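Tips for Recording Hand Demonstrations at a Desk

Workshop Tips from the Nurari bench

I love this job. You sit down at a table, put on the gloves, pick things up and put them down again, and at the end of the day there is a folder of examples that a learning system can study. It is fiddly work, though, and most of what goes wrong is small household stuff: cables, clutter, daylight, tired wrists. These are the habits that have stuck with me after over 700 takes for the Masri tabletop set.

Start with the desk

Wipe it down and dry it. Then decide what belongs in the task and what is only company. I like a bit of company! A bare table makes for very clean recordings, but kitchens and offices are never bare, and a system that has only met bare tables gets confused by a mouse or a roll of tape. Leave some everyday things around the edges and keep the middle for the objects you are going to handle.

Move the extras between sessions. A snack can that stood on the right all morning can go to the left in the afternoon, or behind the lamp, or on the floor.

Keep the markers in view

The printed squares on the gloves are how the fixed camera knows where your hands are, so treat them like your own eyes. Before each batch, reach to the farthest spot you plan to use, then the nearest, then cross your wrists, and watch the tracking on the monitor or have someone watch it for you. If a cube drops out when you lean in, try sitting back a little or raising the chair one notch. Long hair gets tied up. Hats come off.

Clean the cubes with a dry cloth. Fingerprints shine under a ceiling light, and a shiny black square reads as a gray one.

Plastic toy pieces are my favorite warm-up. They are light and bright, they roll, they stick together at odd angles, and you can pile them in a different heap every time without thinking about it. Keep both hands low on either side of the heap with the cubes standing up and the whole reach stays easy to read. 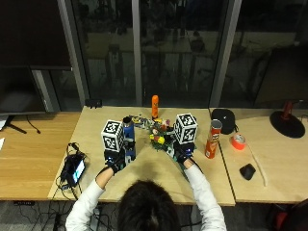
Cables and gloves

– Run the cables off the edge nearest the recorder, and leave a hand's width of slack at each wrist.
– Long sleeves are fine, but push the cuff back until it stops short of the glove.
– Take the gloves off every 20 minutes. Shake your hands out, drink some water, walk to the window and back.
– Check the battery on the recorder before you sit down. I have lost a whole tray of good takes this way and I was very grumpy at lunch.
– If you use the Drirkon wrist straps, close them one hole looser than feels right. They tighten up as your hands warm.

Pick objects with some give in them

Blocks and cans are a fine beginning, and you should do plenty of them. Then bring in the floppy things – dish towels, bread bags, a bunch of flowers. Tulips are wonderful for this. The heads are wide, the stems are thin, the leaves go wherever they please, and you have to take the whole bunch low down and keep it together as you move. Every grasp comes out a little different, and that variety is the very thing you are after.

Mix the colors in the bunch if you can. Turn it a quarter turn between takes, and now and then lay it down with the heads facing you.

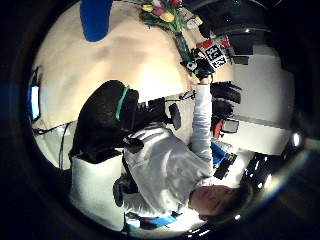 Tulips of several colors, held low on the stems, from the camera on the hand tool.

Go at the speed you would at home

New people slow way down once they know they are being recorded. I did too. Try humming something. Set the task up as a real chore ("put these away before dinner") and your hands will sort themselves out. If you fumble, pick the thing up again and carry on, then mark the take as a fumble in the log. Those are worth keeping! The Plosotton log sheet has a column for them, and mine had 13 in it last December.

Evening sessions

Big windows turn into mirrors after dark. Look for your own reflection before you start, and turn off any lamp that puts a bright spot in the glass. Blinds are better still, if you have them.

Packing up

Coil the cables loosely, gloves on top, cubes facing up with nothing resting on them. Write the task names down while you remember them. I keep 2 pencils taped to the lid of the box and one of them is always missing.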